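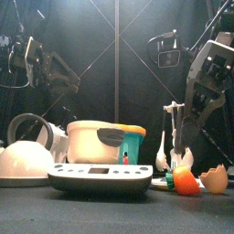 Issue 21

The Right Arm
by Alistair Ritchie

The right arm had started missing the spatula again. Not by much. A finger's width, then less, then more. Dena had the side panel off the controller and a flashlight in her teeth when the phone rang, so she let it ring.

It was Girard. It was always Girard.

She called him back at lunch, standing up.

"How's my kitchen," he said.

"Drifting."

"Drifting how?"

"Right side. It homes fine, it comes down fine, then it reaches for the rack and it's off. Left arm's good. Left arm could thread a needle."

"So swap them."

"You don't swap them. The right one's got the camera on the wrist, the cable runs up the other way, everything's - no. You don't swap them."

He breathed at her for a while. The demo was 18th June. He didn't say it. He had a way of not saying it.

Back at the bench she did the boring things first. Bolts at the base. Bolts at the bracket. Fingers open, fingers shut. She pulled the log and scrolled to run 1049, which was the last one she'd have called clean, and then down through everything after it. The error didn't jump. It leaned. Every run a little further toward the plate, like a guy falling asleep on a bus.

Heat, maybe. She taped a probe to the elbow, had a sandwich, looked at the probe. Not heat.

Wrist camera, then. She printed a fresh target, the checkerboard one, and taped it flat to the black table where the rack went. She had to clear half the kitchen to do it. White plate, tomato, the little green vegetable, the eggshell half. She lined them up on the window sill in order so they'd go back in order. The eggshell she carried in her palm. No idea why. It wasn't like there weren't more eggs.

Ran the calibration. Numbers came back good. Ran it again - good. Put the rack back, put the plate back, tomato on the plate, sent the arm.

Missed the spatula.

"Okay," she said to it. "Okay. Be like that."

The manual was from Sudon, who'd made the arms and then stopped making them in May and stopped picking up the phone not long after. Somebody had translated it in a rush. Section 4 said, After 500 hour the operator shall be listening to the joint. She'd laughed at that the first week. Everyone had. It was on a sticky note on the fridge.

She turned off the fan. Turned off the radio and the other fan. Then she put the arm in slow jog and leaned in over the food processor with her ear next to the steel, which you are not supposed to do, and moved the wrist a degree at a time.

Nothing. Nothing. Hum. Nothing.

Tick.

She backed it up. Forward. Tick. So small she felt it in her jaw more then heard it.

Power off. Lockout tag on. She got the cover off with the short key and there it was, a set screw on the wrist pulley, backed out a turn and a half. Not broken. Just tired of holding on. Each time the arm came down steep over the utensils the pulley slipped a hair, and the encoder was on the wrong side of it and never knew. The arm thought it was exactly where it should be. It had thought so the whole time.

She cleaned the threads. Drop of blue. Quarter turn, quarter turn, stop. While she was in there she did the other one too, and then she climbed around and did both on the left arm, which hadn't asked.

It was dark out when she got the cover on. Calibrated agian from zero, skipped nothing. Tomato. Vegetable. Eggshell from the sill.

The phone buzzed on the stool. Girard.

She sent the arm. It came down over the plate, slow, the gray fingers opening, and she realized she was holding her own hand the same way, open, a little to the left.

The fingers closed on the spatula. Lifted.

She let it hang it back up and told it to do that 21 more times, and pulled the stool over, and picked up the phone.

"It was a screw," she said.

"What was?"

"All of it. Go to bed."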